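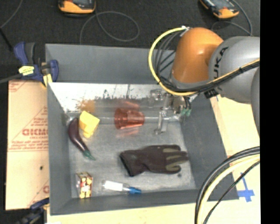 Sorting and Storing Small Household Items

Household Guidance Sheet 2, Hinds Residents' Service
Updated March 3, 2025

Small items collect quickly in kitchens, hallways and workshops. Residents are advised to set a regular time for sorting them, preferably at the end of each month.

Before you begin
Clear a flat surface and cover it with an old towel. Empty one drawer or box at a time. Sharp tools should be taken out first and laid flat with the blades facing away.

Sorting
Group items by the room in which they are used. Spare keys should be labeled on the day they are found. Loose batteries must be stored apart from coins, screws and other metal parts, with tape over the terminals. Worn batteries may be left at the Favari Street drop-off point during opening hours.

Cleaning containers
Wash plastic boxes in warm water with a little dish soap and dry them fully before refilling. Metal containers should be wiped with a damp cloth and dried at once to prevent rust. Do not use scouring powder on painted surfaces.

Storage
Heavy items belong on low shelves. Place a folded cloth under glass objects. Containers kept in a basement should stand on slats and be checked for damp every February.

Items in good condition that are no longer needed are accepted at the Dinberg reuse counter. Large furniture is handled separately; see Sheet 4.

Related sheets: Care of Cutting Boards | Drawer Liners | Removing Labels From Jars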